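Saturday cleaning, and why I let the gripper get dirty first

Jul 3, 2021

I promised a few of you I would write up how I look after the hand-held gripper, and it has taken me until a holiday weekend to sit down and do it. So get yourself a coffee, because I do go on.

For anyone new, I record kitchen chores with a gripper you hold in your fist, with the camera riding on it, and the recordings go to Janka Paulík, who trains the arm at Drumen. My half of the arrangement is the chores and the upkeep. I'm at 266 recordings since the start of June, and the goal is 2,000, so this poor tool is going to see a lot of crumbs before we're through!

The upkeep is mostly wiping. Every 14 recordings I stop, put the gripper down on a folded towel and go over the lens with a dry cloth, then a barely damp one, then the dry one again. I used to skip the last dry pass and paid for it with a whole afternoon of hazy footage that Janka very kindly described as "dreamy." After the lens I open and close the jaws slowly a few times and listen. A healthy one makes a soft, even sound. If it's gritty, I loosen the 2 screws on the side cover and brush out the slide with an old toothbrush (a soft one, please, the stiff kind scratched my first cover something awful).

Then there's the grip pads. Mine came from Hoseck and they're good, but they get slick once they've met anything oily, and dish soap alone never quite got it off. Warm water, a little soap, and then a good long air dry is what I've settled on. My neighbor swears by the Baláž pads, which are softer. I may try a set when these wear through.

Counter jobs are the messiest of the lot. 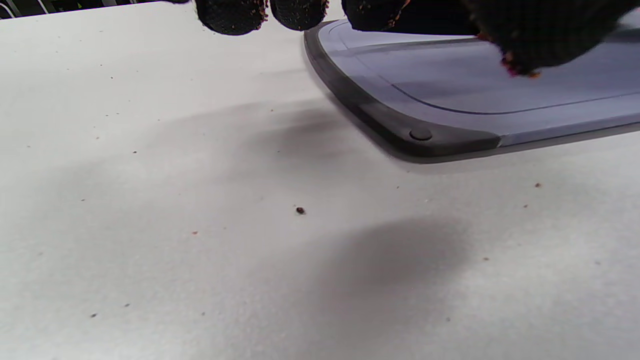
Crumbs also love knit gloves. I keep several pairs going and swap them when I do the lens, and I shake the used ones out over the sink before they get anywhere near the gripper again. I learned that one after finding bits in the slide that I'm sure had come off my own fingers.

Last thing is the tightening. I check the camera mount by hand before the first recording of the day and again after lunch, and I write it in the little notebook with the date. Janka wants me to move all that over to Iltoser so she can see it too, and I will, I will, but I do like my notebook.

Next up is a new strap for the handle, if it ever gets here.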